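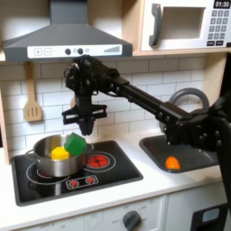
Tips from our after-school robot club, mostly learnt the slow way. Start with chunky blocks, they're far easier to grip than toy veg! Open the fingers wide before you lower the arm, and keep your practice speed at 25 per cent until everyone's stopped shrieking. I wipe the worktop down first too (sticky hands, sticky everything).
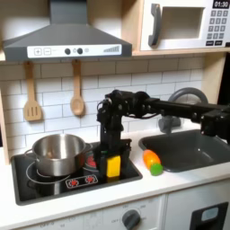
Kwadwo Issahaku reckons 25 is still too quick for beginners, and he'd have them stop above the hob and check the height before moving sideways. Fair enough, I'll try that in November.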